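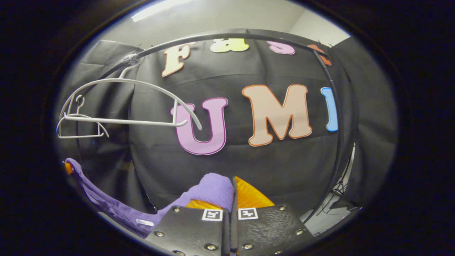 Chapter 7
Perception for Soft Objects

After reading this chapter you should be able to:
explain why a rigid pose is a poor state for cloth
recover finger opening from a pair of printed markers
line up image and pose streams that run on different clocks
choose a segment length for training a hanging policy
read a failure log and tell a perception fault from a control fault

7.1 The trouble with a sweater

The programs in Chapters 5 and 6 moved blocks, cups and a tray. Each of those objects could be described by six numbers: three for position and three for orientation. Once the planner had the six numbers, it could work out where the fingers should go, and the camera was needed again only as a check.

A sweater has no such six numbers. Pick it up by the hem and the sleeves go one way. Pick it up an inch to the left and they go another. A mesh model with 4000 points can represent the shape well enough for a film studio, but most of those points are hidden inside folds, and a program that has to guess them will guess wrong. The planner then reaches for a collar that is on the other side of the garment.

This chapter takes a different route. We leave the full shape unknown and ask what the software must know at each moment to choose its next motion. For hanging clothes the list is short: where the fingers are, how far open they are, whether there is fabric between them, and where the hanger and the rail are relative to the hand. Everything on that list can be estimated from a wide-angle camera mounted at the wrist, together with a tracker that reports the pose of the hand.

The running example is the Istdale garment task. A person performs the task many times with a hand-held gripper, the recordings are cleaned and cut into segments, and a policy is trained on the result. The software used throughout is Soma, the same toolkit introduced in Chapter 3, with its Drurnico plug-in for marker tracking. If you have not installed the plug-in yet, see Appendix B.

7.2 What the wrist camera sees

A wide lens bends straight lines. The effect is small near the center and strong toward the rim, and any measurement taken from the raw image will carry it along. Look at the rail in Figure 7.1 before reading further.

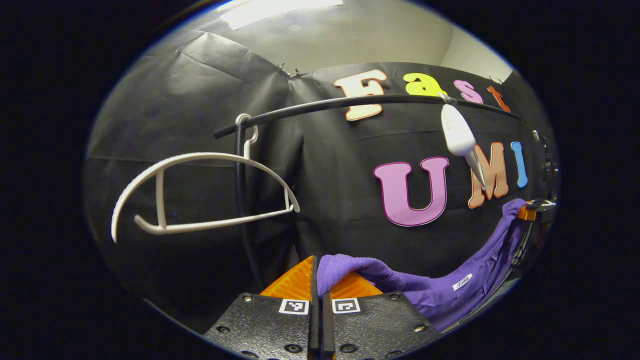 Figure 7.1 Wrist view during the garment task. The orange finger pads grip the edge of a purple knit garment, and an empty white hanger hangs on the rail.

Two parts of this view matter to the code. The first is the pair of square markers, one on each finger. Their patterns are known in advance, so the detector can find them even in poor light. The distance between their centers, after correction for the lens, gives the finger opening. No encoder or extra wiring is needed.

The second is the region between and just beyond the pads. Soma crops this region and passes it to a small classifier with two outputs, "fabric" and "no fabric." Finger opening alone will not do the job. A thin knit pressed flat can leave nearly the same gap as no fabric at all.

The background is not used directly. It does help the tracker, which needs points that stay put as the hand moves. Large letters with sharp edges give it plenty. Plain dark cloth gives it few, and folds in that cloth can shift if someone brushes past.

7.3 Two clocks

Images and poses do not arrive together. In the Istdale recordings the tracker reports 400 poses per second, far more often than the camera delivers a frame. Each stream is stamped by its own clock, and the clocks drift.

Soma stores both streams as they come and matches them afterward. For every image it finds the pose before and the pose after, then interpolates. Position is interpolated in a straight line. Orientation needs spherical interpolation — see Section 2.4 if the term is new.

A constant offset between the clocks must be removed first. The Olaniyan method, covered in Section 7.6, estimates it by comparing the motion seen in the images with the motion reported by the tracker. An error of 23 milliseconds sounds harmless. During a quick reach toward the rail it can put the recorded hand a finger's width away from where the camera was.

7.4 Cutting the recordings

A full demonstration is too long to learn from in one piece. Soma cuts it into overlapping segments of 24 frames, each paired with the hand motion that followed. Shorter segments train faster but lose track of which step is under way — hanger into the collar, or garment onto the rail. Exercise 7.2 asks you to try several lengths on the same data and compare the failure logs.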